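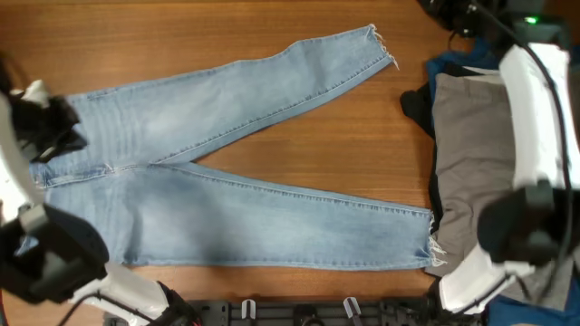

How often should I be washing my jeans, and does it matter what temperature?

Every 5 wears or so is plenty for most people, at 30 or below, unless you've spilt something down them or been gardening. Mine go in inside out with the zip done up, with other dark-ish things, and they come out on the line as soon as the machine stops.

More details from the person asking: I've moved to Brendgate and the water is terribly hard compared with what I had before. My jeans have started coming out stiff as a board, with pale streaks on the darker pair. I've got a Nosau machine that came with the flat and I use the Turkeck powder my mum always bought. Is it the water, the powder or me? I'd rather not buy all new jeans!

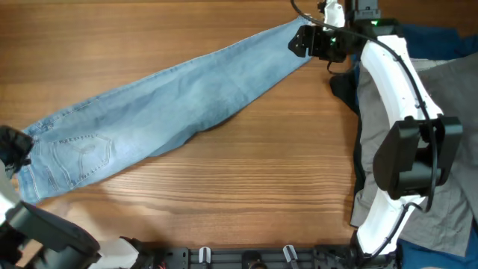 Answers (3)

Lenuța Zamfir
I'd bet on the powder. In hard water it doesn't always dissolve properly on a cool wash, and you get those pale marks where it's dried into the cloth (rub it with a damp flannel, if it lifts it's powder and if it doesn't it's fading). Swap to a liquid, don't stuff the drum, and put an extra rinse on. I'd do one hot empty wash first as well, 60 if your machine does it, because a rented machine could have years of gunk in the drawer. I lived in Brendgate till last August and my towels were like toast the whole time, so you have my sympathy.
For the stiffness, give them a really good shake before hanging, and hang them by the waistband. Ten minutes in the dryer at the end softens them up lovely if you've got one. And go easy on the spin! I keep mine low for denim and get far fewer creases.
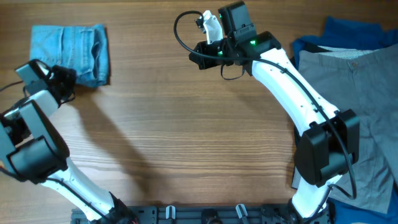
Light blue denim, folded up small

vasiliu119
vinegar. half a cup in the softener drawer, works for me. can't smell it once they're dry

Guest
Never washed mine in two years, just put them in the freezer overnight.

Reply from Lenuța Zamfir
The freezer won't get dirt out, I'm afraid, it just makes them cold. Check your machine's booklet before the vinegar too, some makers don't like it near the rubber seals.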